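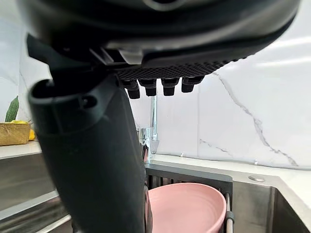
**Does the Nenditz kit need its own computer?**
Any Linux machine with two free USB 3 ports will run it, and the arm controller can stay on the same network switch.

# Nenditz Kitchen Kit – README and data card

Nenditz is a rental and purchase kit for teaching household arms to do sink work: picking up bowls, moving dishes to a rack, clearing a counter. It ships with a multi-finger hand, a wrist camera, a mounting plate, the recording software and a starter set of recordings. This file covers kit release 3 and the starter set that comes with it.

## What ships

| Item | Included in rental | Included in purchase |
|---|---|---|
| Hand with textured palm pad | yes | yes |
| Wrist camera and cable | yes | yes |
| Mounting plate, Alico pattern | yes | yes |
| Mounting plate, Butt pattern | on request | yes |
| Spare palm pad | no | yes |
| Starter recordings | yes | yes |

The Plistard arm is not supported in this release. Its flange fits the Alico plate, but the cable exit ends up under the camera.

## Setup

1. Bolt the plate to the arm with the power off.
2. Seat the hand and turn the locking ring until it clicks.
3. Plug in the camera first, then the hand.
4. Run `nenditz check`. Every line should say `ok`.
5. Run `nenditz home` with nothing in reach of the fingers.

If `nenditz check` stops at `palm`, unplug the hand, wait for the status light to go out, and plug it in again. Release 2 firmware will pass the check and then fail on the first recording. Update it with `nenditz flash`.

## Starter recordings

The set holds 1000 recordings, all made by people driving the arm by hand controller. There are 47 task labels. Most cover bowls, cups and plates in or next to a sink; a smaller group covers produce and baskets on a counter.

Each recording is a folder:

```
rec/
 wrist/ color images
 hand.csv finger positions, motor current
 arm.csv joint angles
 task.txt one line, plain English
 notes.txt optional
```

Times in both CSV files are in milliseconds from the start of the recording. Image names use the same clock. `notes.txt` is whatever the operator typed at the time, and the spelling has been left alone.

## Known problems

- The wrist camera sits close to the hand, so a finger can fill a large part of the view. Models trained on wrist images alone tend to lose small items behind it. Adding `hand.csv` as an input helps.
- Polished stone, steel basins and chrome faucets throw highlights. Auto exposure is on in the starter set and can't be undone afterward. For your own recordings, set `exposure: fixed` in the config.
- 37 recordings have a gap in `hand.csv`. They are listed in `gaps.txt` – skip them if you train on motor current.
- The hand is not sealed. Keep it out of standing water and don't run the faucet while the arm is over the sink.
- Thin rims are hard. The default grasp closes too fast for light plastic bowls and tips them. Try `close_speed: slow`.

## Care

Wipe the palm pad with a damp cloth. Dish soap is fine, but degreaser makes the surface go slick. Check the finger screws after every long session; the outer finger works loose first. Pads are sold singly, and changing one takes a small hex key and no other tools.

## Rental terms in short

The rental period starts when the case is delivered. Return the kit in the same case with both foam layers. Worn pads are not charged. Bent fingers are. Recordings you make are yours, and nothing is uploaded unless you run `nenditz share`.

## License and use

The starter recordings may be used for research and for in-house product work. Don't resell them as a set. The recording software is under a separate license, in `LICENSE-SW`.

## Changes in release 3

- Added the Butt plate pattern
- Raised the finger current limit
- `task.txt` is now required
- Fixed a crash when the camera was unplugged during `home`
- Removed the old viewer – use `nenditz play`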